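Assunto: Re: [lanches] Sanduíches embrulhados: película, cestos e horários
Data: 5 de abril
Para: lista dos lanches Kandura

Bom dia a todos,

Respondo à mensagem que chegou ontem à lista, porque as perguntas são as mesmas que me fizeram em privado e assim fica tudo no mesmo sítio. Deixo o texto original citado e respondo a seguir.

> Olá,
> Entrei há pouco para o turno da manhã na cantina da Drutis e fiquei
> com os sanduíches. Tenho três dúvidas.
> A primeira é a película. Há quem embrulhe o sanduíche inteiro e corte
> depois, com a película já posta, e há quem corte primeiro. Qual é a
> regra?
> A segunda é o pão. Ao fim de duas horas o lado do tomate está
> ensopado e o do pepino também não fica grande coisa. Já experimentei
> pôr menos tomate, mas depois queixam-se.
> A terceira são os cestos. Temos os de vime redondos e as caixas de
> plástico com tampa. Nos cestos os sanduíches tombam quando a sala
> enche e ao fim da manhã está tudo deitado. Posso passar tudo para as
> caixas?
> Obrigada desde já.

Começo pela película. Corta-se primeiro e embrulha-se depois, cada metade em separado. Se se cortar com a película posta, a faca arrasta o plástico para dentro do recheio e a face cortada fica destapada, que é precisamente a que seca mais depressa. A folha deve ser cortada à medida antes de começar. Um pedaço grande demais acaba enrolado numa ponta e faz um volume que depois não assenta.

A ordem que usamos na Kandura é esta: pousar a metade com a face cortada virada para o centro da folha, esticar bem a película sobre essa face, dobrar os lados e juntar a sobra no lado da côdea. A face cortada tem de ficar lisa, com uma só camada de plástico. É por ali que as pessoas escolhem. Se houver dobras a tapar o recheio, começam a pegar em todos e a virá-los na mão, e ao fim de meia hora o cesto parece revolvido.

Quanto ao pão ensopado, o problema costuma estar na preparação do tomate e só depois na quantidade. As rodelas têm de escorrer. Nós pomo-las em cima de papel, numa só camada, enquanto se prepara o resto, e salgamos apenas na altura de montar. O pepino igual, cortado em tiras ao comprido e seco com papel. A alface vai lavada de véspera e centrifugada, e nunca directamente da água para o pão.

Barrem sempre as duas fatias, até à côdea. Pode ser manteiga ou queijo-creme, tanto faz, desde que não fiquem cantos por cobrir. O tomate vai ao meio, entre duas camadas de verde ou entre o verde e o queijo, e não toca no pão. Com isto aguentam bem a manhã. Quem quiser mais cor sem tanta água pode trocar metade do tomate por cenoura ralada, bem espremida. Em agosto fizemos só de cenoura durante 2 semanas e ninguém reclamou.

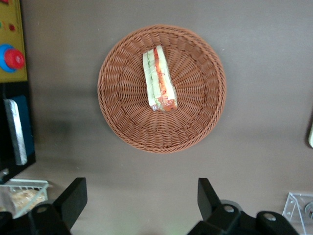
Passando aos cestos, eu não mudava tudo para as caixas. As caixas servem para o transporte e para a reserva que fica no frigorífico. No balcão os cestos funcionam melhor, desde que sejam usados de outra maneira. O erro que vejo mais vezes é enchê-los até cima logo à abertura. Os sanduíches ficam encavalitados, os de baixo são esmagados e, quando alguém tira um do meio, os outros caem.

Ponham poucos de cada vez, de pé, com o corte para cima e o recheio à vista, e reponham com mais frequência. Dá um pouco mais de trabalho, mas desperdiça-se menos. Se tombarem na mesma, é sinal de que o corte saiu torto. A faca de serra comprida resolve isso na maior parte dos casos, com o sanduíche bem seguro e sem carregar.

Os cestos não devem ir à máquina. Sacodem-se as migalhas, passa-se um pano húmido e deixam-se a secar virados para baixo. Na nossa copa temos uma escova pequena só para o fundo, porque o entrançado apanha migalhas e o pano não chega lá. Se um cesto começar a largar pontas no rebordo, retirem-no do balcão, porque rasga a película.

Aproveito para responder a outra pergunta que ficou pendente, a das quantidades. Na Kandura preparamos 80 sanduíches nos dias normais e 100 quando há formação no edifício. Na última contagem, somando todas as salas, saíram 455 na semana. Não tomem estes números como referência para a vossa casa – o melhor é apontarem durante duas semanas o que sobra de cada recheio e acertarem a partir daí.

Sobre fornecedores, a encomenda do pão continua a ser feita à Cakness e tem de entrar até ao meio da tarde da véspera. Peçam o pão branco de fatia média. O de fatia fina parte-se ao embrulhar e o grosso não deixa dobrar bem a película. A película vem da Fortin, rolo estreito. O rolo largo ficou mais barato da última vez, mas obriga a cortar cada folha ao meio e acaba-se por gastar o mesmo.

Duas notas soltas:

As etiquetas vão no lado da côdea, por cima da dobra. Servem também para a segurar. Não as colem na face do recheio.

Os sanduíches que estiveram no balcão não voltam para o frigorífico para o dia seguinte. Sei que isto já foi escrito nesta lista, mas voltou a acontecer na sala de cima e repito.

Falta-me confirmar se a Drutis recebe os rolos estreitos directamente ou se têm de vir connosco na próxima entrega. Se alguém daí souber, responda para a lista, por favor, e eu acrescento à encomenda.

Cumprimentos,
Copa Kandura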